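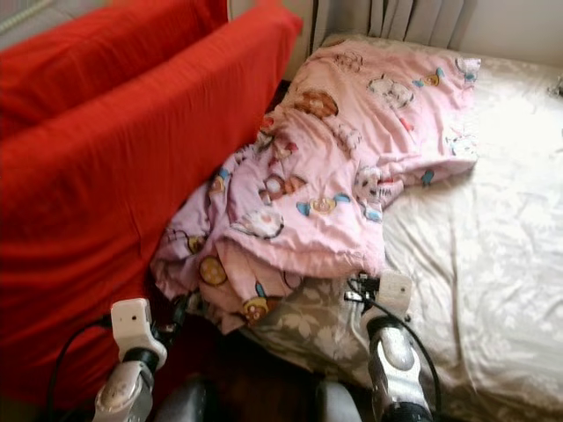
How to Fold a Big, Squashy Comforter (and Get the Bed Back!)

Posted 29 Jun 2023 by Ayanda Le Roux

I love a printed comforter. Bears, lambs, little birds, a fox, all of them scattered over soft pink, what's not to like? What I don't love is trying to make a bed in the narrow space beside a sofa when the comforter has gone into one enormous heap and half of it is sliding down the gap. If you live in a small place and your bed and sofa are practically neighbors, this one is for you.

I learned most of this in my old studio in Drudley, which was 200 square feet if you counted the closet (I always counted the closet). The bed was also the desk, the reading corner and the place where laundry got sorted, so it had to be cleared and remade a lot. You don't need any gear, just two hands and a bit of patience the first time.

Before you start

Take everything small off the bed. Books, chargers, hair ties, the remote. It's so easy to fold something into a comforter and then spend the evening looking for it, and I once lost a library book this way for most of May. Put it all on the sofa or a chair, somewhere you can see it.

If the sofa has a loose cover like the red one up top, leave it alone for now. You'll be leaning on it and brushing past it, and you'll only have to straighten it twice.

Step 1. Free the comforter from the gap

Don't yank! Reach down between the sofa and the bed, find the lowest part of the comforter and lift it up onto the mattress. Pulling from the top drags the sheet along with it, and then you've got two jobs. Once the whole thing is up on the bed, push it toward the middle.

Step 2. Find two corners

This is the fiddly bit. Pick any edge and slide your hands along it until you hit a corner, then keep hold of that one and follow the short side to the next. Stand at the foot of the bed with one corner in each hand and give it three or four good shakes, up and then down, like you're airing a picnic blanket. The filling evens out and most of the crumples drop out by themselves. It's very satisfying.

Not enough room to shake? Lay it flat on the bed and pat it out from the center with your palms. Slower, but it works nicely.

Step 3. Fold in thirds, lengthwise

Bring the sofa side over to the middle, then fold the far side over the top of it. You should have one long strip. Run your forearm down it to press the air out. A thick comforter will puff right back up, so press, wait a second, and press again.

Step 4. Roll or fold

For a thin one, fold the strip in half and in half again. For a thick one I roll it from the foot end, keeping my knees on the bed to hold it steady. The roll takes up less room on a shelf, and the folded version looks prettier at the end of the bed with the print facing out. I like having a bear on top!
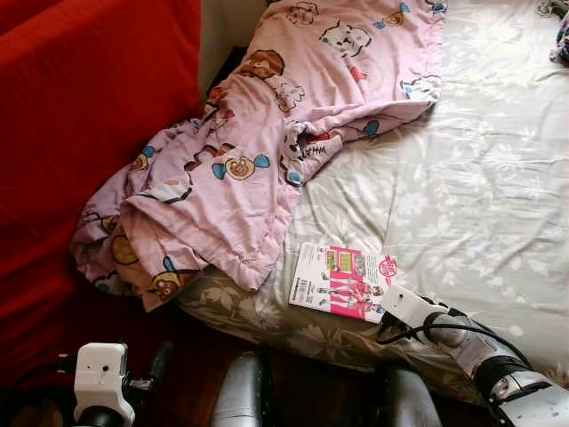
Step 5. Smooth the sheet

Now you can finally get at the sheet. Start in the center and sweep outward with flat hands toward each edge, then tuck the slack under the mattress. Pale sheets with a slight sheen show every crease, especially where the light hits, so a quick mist from a spray bottle helps a lot. Mist, sweep, let it dry, done. If you've got a patterned cover around the side of the mattress, pull that straight too while you're down there.

Step 6. Put the small things away

Books come off the bed and go on a shelf, chargers go in a drawer. If a book really does live on the bed (mine do), give it a spot on top of the folded comforter so it can't slide under anything.

Step 7. Straighten the sofa cover

Tug the cover down at the front, push the extra cloth into the crease behind the seat, and smooth the arms last.

A note on storage

In summer I put mine in a big cotton bag from the Tallstead market and leave it loosely tied. Please don't squash it flat for months, it takes forever to fluff up again.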